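Teaching the arms to pour

I've had the leader handles all to myself since April and I'm getting better, I swear! We're up to 678 demos on the Wilisska setup, 18 of them from this morning alone (my wrists can tell). Mung beans are my favorite so far. You have to grip the jar low and go slow on the tilt, or the other arm never gets a decent look at what you want from it. 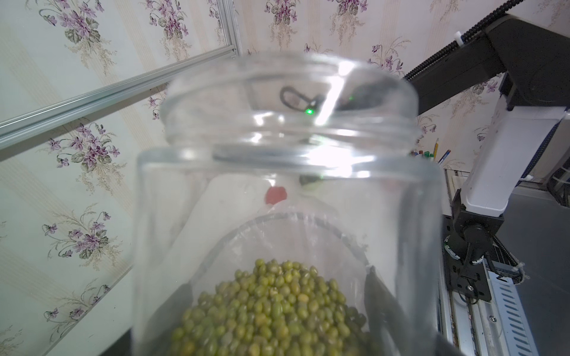

Coming up at Revitz

Two open slots on the handles, May 11, 2022. Come drive!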